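4.3 Recording a two-handed task

I'm assuming you've already paired both grippers and the Covier recorder shows two green lights. If it doesn't, go back to 4.2 and sort that out first.

1. Put the table between the two stands and clear off anything that isn't part of the task. For the shelving task that means you keep the books, the card and the rack.

2. Run each cable down its own side of the table and give it some slack. I like to reach across to the far corner with each hand before I start -- if you feel a tug, you need more.

3. Pick up the grippers, close both jaws all the way, open them again, and wait for the beep.

4. Do the task at an easy pace. One book per grab, please! Stand it up, get a firm hold, then move it toward the rack.

5. When you're done, hold still for a moment and say "end." Mohit's script trims on that word.

Note: a session is up to 54 takes. I usually stop for coffee after 12 or so, and my takes are much better for it.

Caution: don't let go of a gripper mid-take. The tracking gets lost and the whole take goes in the bin.

6. Change the layout between takes. Swap which book lies flat, turn one the other way, slide the card somewhere new. Tritier learns very little from 14 copies of the same start.
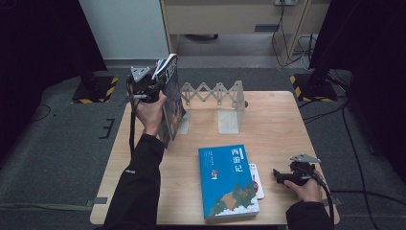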